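Category: Visits and Open Days | Search this site Enter keywords Go

Visit to the Tamberg Open House, December

Members of the Toltano Household Goods Program attended the open house at Tamberg, where 29 guests were received by Yichen Tang. The morning session dealt with work surfaces. Light-colored wood was the preferred choice, and guests asked about cleaning, glare and the wear expected from daily use.
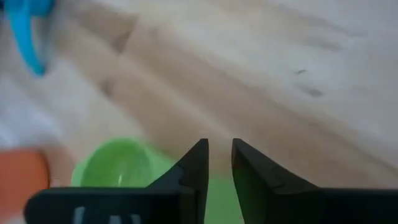
Measuring cups on the table

The second session turned to small kitchen items. The measuring cups were in plain, bright colors – teal, purple, green and yellow – with an orange basket and a potted tree behind them.

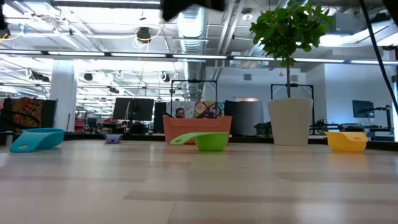

Toltano Household Goods Program – Visits Group

Zhenhua Xu spoke on storing measuring cups at home. He recommended keeping a set together in one open basket, near the place where dry goods are kept. Several guests preferred hooks – a handle with a hole makes this simple. The discussion ran past 13 minutes, and lunch was served late. 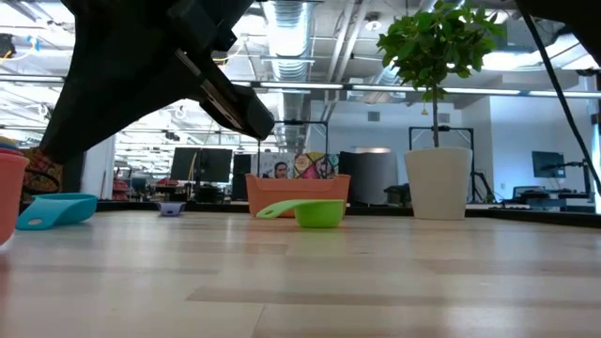

Measuring cups and orange basket, Tamberg open house.

The group thanks its hosts. Notes from the session may be requested from the Visits Group, Room 103.

Contact | © Toltano | Back to top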